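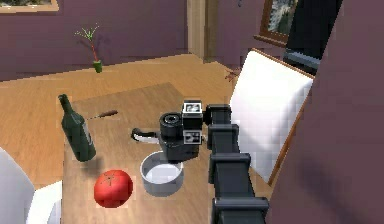

Sim view, table scene: arm with the gripper over the bowl.

Ticket 457: Wrist camera depth jumps between runs, grasp target lands beside the object
Component: Kandero arm, home build, simulated apartment
Status: Open, workaround in place
Opened: Mon 25 October

Summary
Grasp planner places the target to one side of the object on some runs. The offset appears only after the arm has been reloaded in the same session. A fresh start of the simulator clears it.

Setup
Kandero arm model, own URDF, printed links measured and entered by hand. Wrist camera module mounted left of the gripper. Control software is Serier, stock configuration except for the camera mount. Shop machine, no GPU changes since April.

Steps to reproduce
1. Start the simulator and load the apartment.
2. Load the arm at the table. Run the bowl approach.
3. Unload the arm, load it again, run the same approach.
4. Compare the target pose in both logs.

Expected: same target pose.
Observed: second target shifted 4 mm toward the camera side. Each further reload adds the same shift again.

Log, first pass
Suspected the camera intrinsics. Reloaded the calibration file between runs, no change. Replaced the tomato as target with the bowl, same shift. Object choice ruled out. Knife left out of the test, its blade gives poor depth returns in this renderer and would confuse the result.

Log, second pass
Ran 100 reload cycles by script with the arm parked and only the transforms recorded. The base frame stays put. The camera frame drifts, so the mount offset is being applied again on every load and never cleared. 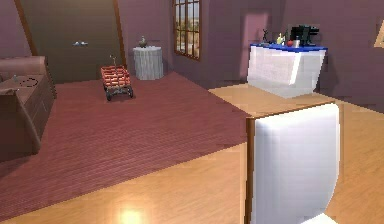

Transform drift needed a check against fixed geometry away from the table, to exclude an error in the world origin. The living area of the same apartment was used. The coffee machine on the blue countertop and the red wagon on the rug served as references. Their world poses were read from the scene tree before and after the script, and both were identical to the last digit. World origin excluded.

Cause
Line 105 of the loader script writes the mount offset into the cached camera frame. Unload drops the arm but keeps the cache. The Ditorska plugin we use for scene handling does not touch that cache either.

Workaround
Restart the simulator after every unload. Slow, but poses are correct.

Fix, pending
Clear the cached frame on unload, or compute the offset from the URDF each time. Second option preferred. Patch is on the Kwon branch, not merged. Needs one run on the physical arm first, with the speed limit on.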